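Wotau bench book
2018-03-04

Block and basket layout, continued. Cloth back on the table, white one, folded edge to the front. Started with the red block and the blue block out and the basket at the left. The green and yellow stay in the drawer until the finish on them is settled.

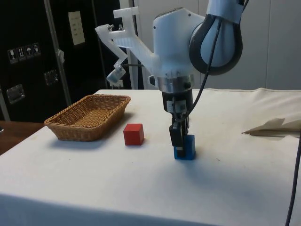
Red nearest the basket, blue to the right of it, in both. 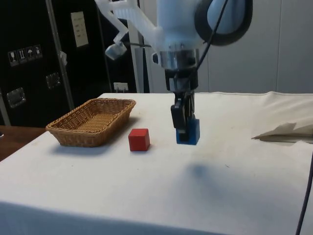

A penciled note beside the layout sketch asks why the basket sits at an angle when the sheet from Zunholm has it square to the table edge, and whether the red block could go further out so it doesn't crowd the rim. Fair on the second point. On the angle: with the basket square, its front side hides the near part of the floor from where I sit, and I kept leaning over to look in. Turned, I can see most of the weave at the bottom without getting up. I'll write the angle onto the sheet if Zunholm agrees, otherwise we go back to square and I sit higher.

Cloth. Smudges again. They're faint, but they show on white, and there are a few small marks I couldn't brush off. Some of it may be color coming off the blocks. Rubbed a clean white rag hard on the bottom of the red one and got a trace of pink. Blue gave nothing. So the red needs another look before it goes anywhere near a light-colored basket. Cold water and plain soap on the cloth tonight, no bleach. Last time bleach left it stiff and it wouldn't lie flat at the fold.

Finish. The red had 2 coats of the Hafstein clear, same as the blue, but it came from the older can, and I think that can was never stirred properly. Plan for the red:
- rub back with 2,000 grit, all faces, light pressure
- wipe, leave 40 minutes
- one thin coat from the new can
- rag test the next morning, bottom face first

Don't touch the edges with the paper. They're crisp now and I'd like to keep them. I rounded one over on the green by accident and it looks like a different block next to the others.

Basket. Bonadholm sent 2 of these, same pattern. The one on the table is the better of the pair. The other rocks a little when pushed at one corner, and I found a loose end of cane on the inside of the wall. Tucked it back under with the flat awl, no glue. It may hold. If it pops out again, trim it flush and put a dab of hide glue behind it, and note that in the stock list so it doesn't get sent out as perfect.

Tried the blocks in the basket by hand afterward. A block set down flat stays put. Dropped from rim height it tips onto the slope of the wall and slides down to the floor of the basket, and it makes a scratchy noise I don't care for. A liner would cure the noise but then the weave is hidden, and the weave is why we picked this basket. Leave it unlined for now. Ask Bonadholm if they make the same thing with a tighter weave on the floor only. Their June list had something like it, though I can't find the page.

Position on the table. Marked the basket corners under the cloth with masking tape, so they can be felt through the fabric and nothing shows on top. Works if the cloth is pulled tight first. If it's slack you feel the wrinkles instead and end up a finger's width out. Blocks not marked yet. Want to try the red further right first, as the note asks, and see if it still reads as belonging with the basket or just looks stray.

Lighting fine. Shadows are soft enough that the darker sides of the blocks still show their color.

To do
- soak cloth
- red block, see above
- throw out the old Hafstein can, or at least write on the lid
- second basket, check the cane end again
- reply to Zunholm re: angle
- yellow: still tacky on one face, leave it alone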